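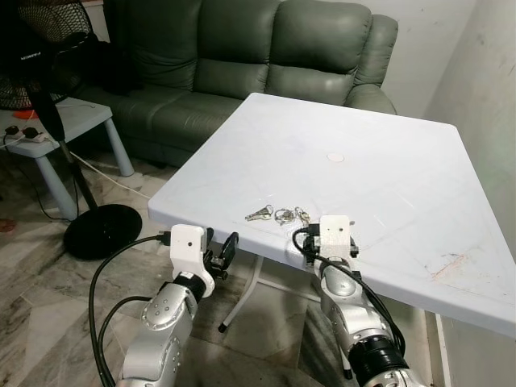
Rerkormont Road Association: Minutes of the Summer Meeting

August 11, 2018
By Constanza Valdebenito, Secretary

Print this page | E-mail this page

Chair: Veikko Riihimäki
Minutes: Constanza Valdebenito

1. Opening

The chair opened the meeting and asked everyone who had not signed the attendance sheet to do so before leaving. The owners of the corner lot sent a note saying they could not come and would go along with whatever was decided on grading. The agenda was accepted with one change: dust control was moved ahead of the culvert, as several people from the lower road had to leave early.

2. Minutes of the spring meeting

One correction. The spring minutes say the turnaround at the top of the hill belongs to the association. It belongs to the last lot on the left, and the association has an easement to use it. The secretary will fix the wording. The minutes were approved as corrected.

3. Dust control

The lower road was treated in late spring with calcium chloride. Residents near the mailboxes said it held well until the dry spell and then did very little. Residents on the hill, where it was not applied, asked why they pay the same dues. The chair answered that the hill was left out on the advice of the contractor, who did not want the material washing into the ditch on the steep part.

There was a long discussion of speed. Most people felt that slower driving would do more than a second treatment. Delivery drivers were mentioned, and also residents. A motion to buy a second speed sign for the straight stretch below the Pliva lot was made and passed. A motion to put in a speed bump was made and then withdrawn after the plow question was raised.

No second treatment this year. The subject comes back in spring, with a price for the whole road including the hill.

4. Arnarlow culvert

The culvert where Arnarlow Creek goes under the road is rusted through along the bottom at the downstream end. Water is getting out of the pipe and carrying gravel away from below, and there is now a soft spot on the creek side. Veikko has put stakes and tape around it. Cars should keep to the uphill side until it is repaired. Anyone bringing in a loaded truck, including firewood and septic trucks, should call Veikko first.

Two choices were presented:

(a) Sleeve the old pipe with a smaller plastic one and fill the gap with grout. This is cheaper and the road stays open. It also reduces how much water the pipe can carry, and the old one was already running full during snowmelt.

(b) Dig out the old pipe and put in a larger one. The road would be closed for up to two days. There is no other way out for the lots above the creek.

Several owners above the creek said a closure was acceptable if they had enough notice to leave a car on the other side. One owner was concerned about ambulance access. The chair said he would speak to the fire district before any date is set and ask what they want done during the closure.

Constanza asked whether a permit is needed to work in the creek. The chair believed that replacing a pipe in the same place needs only a notice to the county, but he had not confirmed it. He will get the answer in writing.

The meeting voted for choice (b). One vote was cast against, on grounds of cost, and the owner asked that this be recorded. The work will be done by Oravec Excavating if the final price stays within the written estimate. If it goes over, the chair will call another meeting before signing.

5. Grading and gravel

The grader came once, in early summer. The crown was restored on the lower road but the hill was done too soon after rain, and the washboard came back within a couple of weeks. Oravec charged $617 for the visit. The chair has asked them to return for the hill only, at no charge, and they have agreed to do it on the same trip as the culvert work.

The gravel pile at the turnaround is for potholes on the common road. It has been used on private driveways. Owners who want gravel for a driveway should order it with the fall load and pay for their share. The secretary will take names for the fall load until the end of August.

A resident offered to rake out the potholes by the mailboxes with his tractor. Accepted with thanks. He asked that people not park there while he is working.

6. Ditches and brush

The ditch on the uphill side is blocked in three places by leaves and branches, the worst one just above the creek. Owners are responsible for the ditch along their own frontage. The blocked spots are all in front of lots whose owners do not live here year-round, and the secretary will write to them.

Brush has grown over the sight line at the lower curve. The owner of that land has given permission to cut back to the fence but asks that the two young maples be left alone. They have been tied with orange ribbon.

Cut brush should be taken away and not left in the ditch.

7. Snow plowing

The same plow operator is available this winter. He wants the following:

- Markers along both edges of the culvert and at the turnaround, in place before the ground freezes.
- No cars at the turnaround overnight when snow is expected.
- Garbage cans kept back from the road on plow days.

He has raised his charge for each visit by a small amount. The meeting agreed to it. Sanding on the hill will again be ordered by the chair as needed and not after every snowfall. Two owners on the hill asked that the sand barrel be filled earlier than last year, and the chair said it would be.

8. Money

The balance in the road account is enough to cover plowing and the fall gravel. It is not enough to cover the culvert as well. After discussion, the meeting approved a one-time charge of $788 per lot for the culvert, due before work starts. Owners may pay in two parts if they arrange it with the secretary. Undeveloped lots pay the same as built lots, as the road agreement says.

One owner asked if the charge would be returned in part if the job costs less than expected. The meeting agreed that anything left over will stay in the account and be counted toward next year's dues.

Three lots are behind on this year's dues. Reminders have been sent. The chair did not wish to read out lot numbers at the meeting.

9. Other business

The bulletin board by the mailboxes needs a new door. The old one swells and will not close. Carried over from spring.

A resident asked about a loose dog on the lower road. The chair said this was a matter for the neighbors concerned and, if needed, the county.

The secretary asked for current e-mail addresses. Several of the ones on the list bounce.

10. Next meeting

The next regular meeting will be in spring. The chair will send out notice of the road closure separately, by e-mail and on the bulletin board. The meeting was closed after a motion from the floor.

Filed under: Association News, Meeting Minutes, Road Maintenance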